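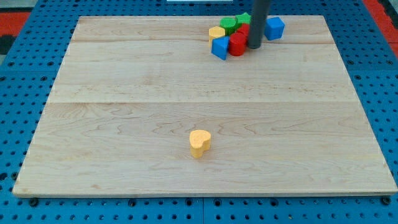 Lorna Baxter would add that if the rod squeaks on the wood, you've set it too low, and she is right.

Setting the push height (Pallutska cell)

1. Stop the arm. Lay the board flat on the blue table.
2. Jog the rod down until the tip is 2 mm above the wood. Use a feeler gauge — optimism is not a gauge.
3. Save the height, then run 20 slow pushes.

Note: Repeat after any tool change.

Caution: Keep hands off the board. The arm can't tell a thumb from a block.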